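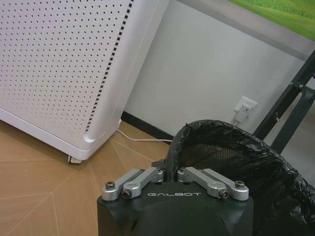 Dernière mise à jour de la page : 21 avril 2026

Petites entreprises et export : des nouvelles de Clarnau

Chers adhérents, vous avez été nombreux à nous écrire depuis février au sujet des délais de paiement à l'étranger (merci pour vos messages, même les plus longs !). Anayeli Ocampo, qui dirige Busteck, nous a raconté comment une facture réglée avec 50 jours de retard avait failli lui coûter un beau contrat avec la maison Tokgöz.
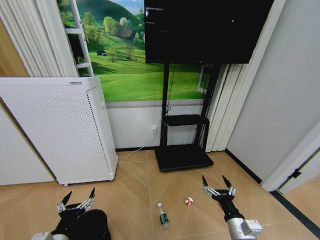

Bouteille d'eau au sol, parquet à chevrons.

Elif Naz Kılıçarslan animera donc chez Virnura un atelier de deux heures sur l'assurance-crédit et les acomptes, deux sujets un peu arides, je vous l'accorde, mais qu'elle sait rendre presque joyeux. Il reste 14 places, et le café est offert. Pour vous inscrire, répondez simplement à cette lettre en indiquant le nom de votre entreprise.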